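From: Fergus Tennant
To: Goncombe furniture list
Subject: Re: Oil or wax for a table in daily use?

Gearóid Coughlan wrote:

> Hello all. We have inherited a long table from the old reading room
> in Traselitz and I would like to hear opinions before I open any can.
> The previous finish is nearly gone. My wife wants hard wax, my brother
> says only oil. It will be used every day, also by children with paint
> and glue. How many coats, and do I have to sand down to bare wood?
> I have 16 sheets of 120 paper and not much patience.

Dear Gearóid, dear all,

I did two tables of this kind last winter for the school in Dolan, so I can answer at least from my own mistakes. Please excuse my English, I learned the names of these products in another language and sometimes I have to guess.

First, the sanding. You do not need bare wood everywhere, but you need the same condition everywhere. If one half still has the old finish and the other half has not, the oil will go in differently and you will see it for years. I started with 120, then 180, and I stopped there. My neighbor went to 320 and his oil stayed on the top like water on a plate. Always sand with the grain, also at the ends, where it is tempting to go across.

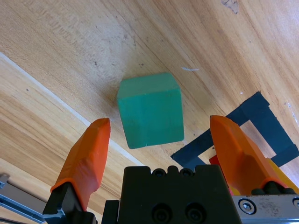
About oil or wax, I am for oil on a table that children use. Hard wax gives a nicer touch in the first month, but when it is damaged you must often repair a large area, and the border of the repair remains visible. With oil you can sand a place as big as your hand, put on oil, and the next day continue. A pale top with a grain of light and darker streaks, like the one under the green block, is quite forgiving in this respect. Small dark specks and fine scratches do not disturb me on such wood and I would not try to remove all of them. A gray worn patch is another matter - I would sand it separately before the first coat, and look at it again in daylight.

For the coats, I used 3, very thin, with one night between them. After 20 minutes I wiped off everything that had not gone in. With the second table I was in a hurry and left too much, and it was sticky for two weeks. The teacher was very polite.

I bought the Gronia oil, the 75 cl can, and it was enough for both tables with a little left over. Please lay the used rags flat outside to dry, or keep them under water in a metal bucket. They can catch fire by themselves when they lie in a heap.

One question back to you: is the top glued from boards, or is it veneer? Look at the end of the table, from below. If it is veneer then forget the 120 paper and write to me before you begin.

With kind regards,
Fergus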